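I'd been trying to get Merle Mahuika on the phone for the better part of a month, and when she finally called me back she was eating toast. "You've got me till the kettle boils again," she said. We talked for an hour and ten minutes, so I can only assume she has a very slow kettle.

If you follow club squash anywhere near Lurkeck you already know the name. Merle won the women's open there as a teenager, quit the game for most of her twenties, and came back in the spring to play the Jarow league at second string. She hasn't dropped a match since. I wanted to know what she'd been doing differently, and she laughed at me for a while before she answered.

"Less," she said. "I used to hit the ball as hard as I could and then run as hard as I could. Now I hit it to the back and stand in the middle. It's a lot nicer!"

The standing in the middle part is Rosimeire Araújo's doing. Rosimeire coaches at the Leite courts, and the two of them have been working together since Merle's first week back. I'd met Rosimeire once before, at a junior day, where she made me do ghosting drills in my street shoes (long story), so I knew what Merle was in for.

"She put me on length for 3 weeks," Merle said. "No drops, no boasts, nothing fun. Straight drives down the backhand wall, 400 a session, and she kept the tally on a whiteboard so I couldn't fudge it. I hated her by the Thursday."

And after that?

"After that I played a practice match and I had all this time. I kept getting to the ball and just waiting for it."
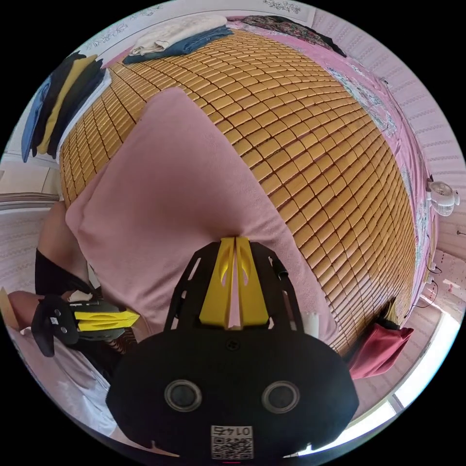

I asked her about the match everybody at the club keeps bringing up, the one against Nelent where she was two games down and match ball down in the third. It ran 89 minutes. I was up on the balcony for the last half of it and my hands hurt from gripping the rail, so I was curious how it had felt from the floor.

"Awful," she said. "My legs had gone. But hers had too, I could hear it in her feet — she was landing heavy on the forehand side. So I put everything there. It was pretty ugly squash, I'm not going to dress it up."

She took the fifth 11-9. Rosimeire was less impressed than the rest of us. She got on the line for a few minutes near the end of our call (she'd come by to pick up a racket) and I asked what she thought of the comeback.

"I thought, why are you two games down?" Rosimeire said. "She stopped volleying. She let the ball go past her and played it off the back wall, because it felt safe. We talked about it in the car."

"She talked about it in the car," Merle said from somewhere behind her.

The league breaks up now until the end of July, and then it's the Lurkeck open, which Merle hasn't entered in years. She told me she's in. She'd sent the form off that morning, and she sounded a bit surprised at herself. I asked if she wanted to win it and she went quiet for long enough that I checked the call was still going.

"I'd like to get through a round and not feel sick beforehand," she said. "Ask me again after that."

Rosimeire had already gone out to book the court.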